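第5章 家庭の電気と待機電力

この章で学ぶこと
・電力と電力量の違い
・待機電力が生じるしくみ
・一つのコンセントから取り出せる電力の限度
・家庭の電気使用量の調べ方

5.1 使っていないときの電気

夜中に台所へ行くと、電子レンジの時計が光っている。テレビは消えていても、リモコンの信号を待つ回路は動いている。このように、機器が本来の仕事をしていない間に消費する電力を待機電力という。

電力はワット(W)で表し、ある瞬間にどれだけの割合で電気エネルギーが使われているかを示す。これに時間をかけたものが電力量で、単位にはワット時(Wh)やキロワット時(kWh)を用いる。電気料金の計算に使われるのは電力量のほうである。たとえば400Wの電気ストーブを5時間使えば、電力量は2000Wh、すなわち2kWhになる。

待機電力は一台ごとに見れば小さい。しかし一日24時間、一年を通して続くため、積み重なると無視できない量になる。2Wの待機電力をもつ機器を一年間つないだままにすると、電力量は17.52kWhとなる。先ほどの電気ストーブを43時間以上使ったのと同じである。

待機電力が生じる原因は機器によって異なる。時計や表示ランプのように常に働いている部分をもつもの、リモコンや通信の信号を待つもの、そして交流を直流に変える回路がコンセントにつながれているだけでわずかに電気を使うものがある。充電器は最後の例にあたる。

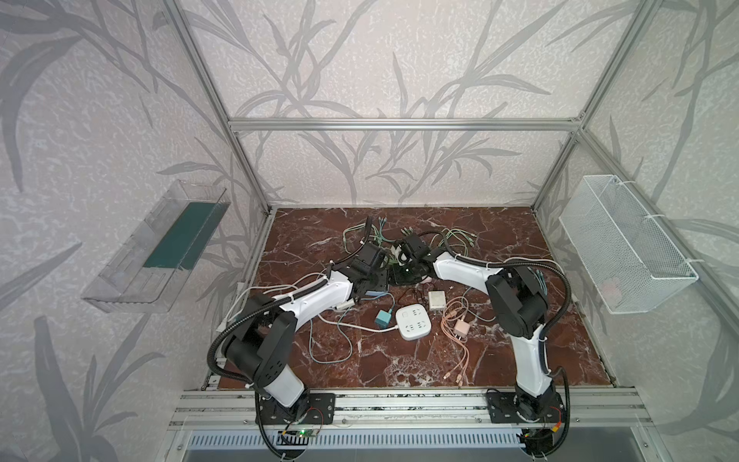
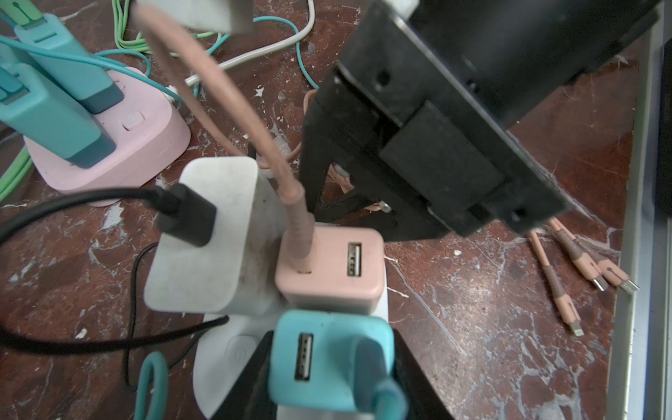 図5-1、図5-2 電源まわりの充電器とケーブル

充電器の内部では、コンセントから来る交流100Vを、携帯機器に合った低い電圧の直流に変えている。機器をつないでいなくても、この変換回路には電圧がかかっている。近年の製品では無負荷時の消費がごく小さく抑えられているが、古い製品では触れると温かく感じるものもある。温かいということは、電気エネルギーの一部が熱に変わっているということである。

5.2 電源タップの定格

一般的な家庭用の電源タップには「合計1500Wまで」という表示がある。100Vで15Aの電流が流れたときの電力がこれにあたる。差し込み口がいくつあっても、合計の上限は変わらない。充電器ばかりであれば上限に達することはまれだが、電気ケトルとドライヤーを同時に使うと簡単に超えてしまう。

コードに電流が流れると、コードの抵抗によって熱が発生する。発生する熱は電流の2乗に比例するので、電流が2倍になれば熱は4倍になる。コードを束ねたまま大きな電流を流すと、熱が逃げにくく、被覆が傷むおそれがある。また、差し込み口にたまったほこりが湿気を含むと、プラグの刃の間に電流が流れて発火することがある。これをトラッキング現象という。

5.3 ある家庭の記録

テ・モアナさんの家では、4月の電気使用量を調べるため、毎朝7時に電力量計の数値を書きとめた。月初めの値と月末の値の差が、その月の使用量である。旅行で全員が留守にした水曜日にも数値は増えていた。冷蔵庫の運転と、各部屋の待機電力によるものである。

問いかけ
1 留守の日の電力量から待機電力だけを求めるには、ほかに何を測ればよいか。
2 自宅の電源タップを一つ選び、定格の表示を書き写しなさい。つながっている機器の消費電力を合計し、定格と比べなさい。

次の節では、電力量計の読み方と、記録を表にまとめる方法を扱う。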